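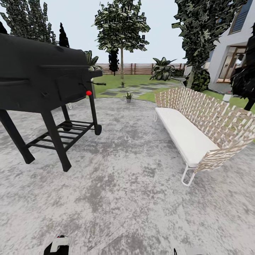

The smoker on the patio, with the outdoor sofa next to it

I've put off writing up my patio cleaning notes for ages, mostly because they live on the back of a seed catalog and I can barely read them. But October is when I do the big outdoor cleanup, and three people have asked me the same thing about grease spots, so let's go.

Start with the grill, always. I made the mistake of scrubbing the floor first one year and then scraping out the smoker, and you can guess where the black flakes ended up. Now I lay an old bedsheet under the legs before I touch anything. Brush the grates while they're still a little warm (not hot!), then empty the ash into a metal bucket with a lid. Let that bucket stand outside for a good two days before it goes anywhere near the trash. My neighbor Bart Prins melted a wheelie bin by skipping that step.

For the outside of the barrel, plain dish soap and a soft rag do fine. Dry it right away and rub on a tiny bit of cooking oil, really thin, or you'll have a sticky barrel with half the yard's pollen stuck to it. I put a drop on the wheel axle too.

Okay, grease on the floor. When it's fresh, don't wipe! You'll only push it around. Pour on cat litter or baking soda, grind it in gently with your shoe and leave it overnight. 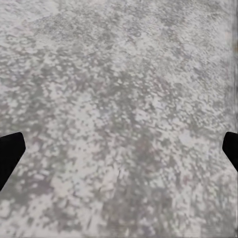
In the morning, sweep it up and go over the spot with hot water, a good squirt of dish soap and a stiff nylon brush. Skip the wire brush, it leaves little bits behind that rust, and then you've traded one stain for a dozen. Old grease needs a paste - baking soda and just enough water to make it spreadable - left under plastic wrap for a few hours. I've also used the Jelness stone soap, and it works well enough, but I can't say it beats the paste by much. Whatever you use, try it in a corner first. Vinegar is the one I'd leave in the kitchen. It can eat into concrete and some kinds of stone, and the dull patch stays.

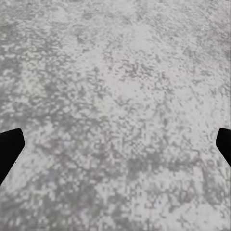 Speckled gray is very forgiving between cleanings

If you're picking a new surface and you cook outside a lot, go mottled. My sister has plain cream tiles and she sees every drip of marinade. Sealing helps as well. I do mine every other spring with a roller on a pole, two thin coats, on a dry morning before the sun gets fierce.

Now cushions. Take the covers off if they come off (check for a hidden zipper along the back) and wash them cold with half the detergent you'd normally use. Put them back on while they're a tiny bit damp and they'll stretch into shape, so much easier than fighting with them bone dry. For woven straps I use an old toothbrush and soapy water, working along the strap, then rinse with the hose turned down low. Seven minutes with the toothbrush is about my limit before I go find a snack.

Last job is the edges of the lawn. Grass creeps over paving slabs faster than you'd think, and a slab that's sunk a bit will hold a puddle all winter. Lift it with a flat spade, throw in a few handfuls of sand, and wiggle it back down until it stops rocking. 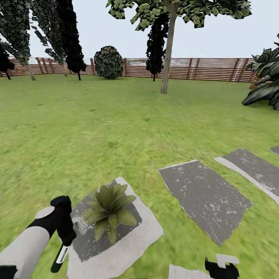
One of the slabs in the lawn, with the fence behind

Fences I only brush down, top to bottom, with a dry broom. If yours has horizontal slats, run a rag along the top of each one, that's where the green stuff starts. I keep my rags in an old Skarkora biscuit tin in the shed, along with the toothbrush and the zipper wax.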